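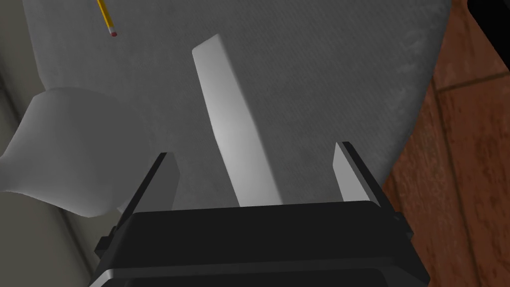 Chapter 5

Looking After the Gripper: Pads, Gaps and the Simulated Twin

I learnt most of what's in this chapter from getting it wrong, so you may as well have the benefit. When I first took over the small handling cell at Nurton, I thought the arm would be the hard part. It had the big motors and the thick manual, and it made the noises. The gripper was the bit on the end that opened and shut. I gave it a wipe when I remembered, and I spent my mornings reading about joints.

By the end of August I'd hardly touched the arm at all, and I'd had the gripper off so many times I could do the bolts by feel.

So this chapter is about the gripper, and about the model of it that we keep on the computer. The picture that opens the chapter comes from that model. The fingers are open, with a long flat white bar standing between them and neither pad touching it. I'd like you to keep that gap in mind, as most of the chapter goes on in there.

5.1 What I mean by "set up"

People use the words loosely. In this book, a gripper is set up when three things agree with each other: where the fingers really are, where the controller believes they are, and where the model says they should be. You can run a cell for weeks with two of the three agreeing and feel quite pleased with yourself (I did!). Then somebody fits new pads, or the part changes, and the thing that was quietly wrong all along comes out and bites.

Our cell runs on a controller called the Voyle, and the modelling software is Jokgate. Yours will almost certainly be something else. The menus don't matter much. What you're looking for is the place where the open width is stored, the place where the closed width is stored, and whatever your maker calls the pad thickness. On the Voyle that last one is two screens down under "Tool, Other", and I lost an afternoon to finding it.

5.2 Start with the pads

Look at the inner faces of the fingers in the picture. The bodies are black and the inner faces are pale grey, which is handy, since the inner face is the part we care about. It's what meets the work. On a real gripper it picks up dust, wears, and sometimes starts to peel at a corner, and every bit of that changes your gap.

My routine goes like this. I stop the cell, isolate it and lock it off before my hands go anywhere near. I wipe both pads with a dry cloth and look along them from the tip towards the housing, with a torch held low. Any step or shiny patch shows up straight away in that light. Then I measure each pad at the tip and again at the root, and write all four readings down, even when they're the same as last time. Especially then, I suppose — a dull column of figures is a lovely thing to have when you're hunting for the week it all changed.

Change pads in pairs. I know the other one looks fine. Change it anyway.

5.3 The day of the leaning part

Gwion Craddock had the cell before me and left a logbook that I still use. Entry 113 reads, in full, "Part leaning. Not the part." I must have read it a dozen times before I understood it.

The white bar in the opening picture tilts a little to the left as it goes up. If you saw that on the bench you might well blame the bar, or whatever it was resting on, and you might be right. In Gwion's case the part was perfectly straight. One finger was arriving before the other and pushing it over, and the pads then closed on it at an angle. Fitting a better part wouldn't have helped a bit.

To check for this, jog the fingers in slowly on a straight test piece and watch for first contact. If one side touches early, your centre is off. Correct the tool centre in the controller first, then carry the same correction into the model. I once did it the other way round and ended up correcting the correction, which took me until 17 minutes past nine at night to unpick.

5.4 Keeping the twin honest

A model doesn't wear. Its pads stay as thick as the day someone typed the number in, and that's both why it's useful and why it goes stale. Each time you change something on the real gripper, open the model and change it there too, before you have your tea.

We save ours under the job number, so the file for the Gutura job is 3579, with a short note of what was altered and who did it. In the next section we'll open a file like that and go through the finger settings, beginning with the open width.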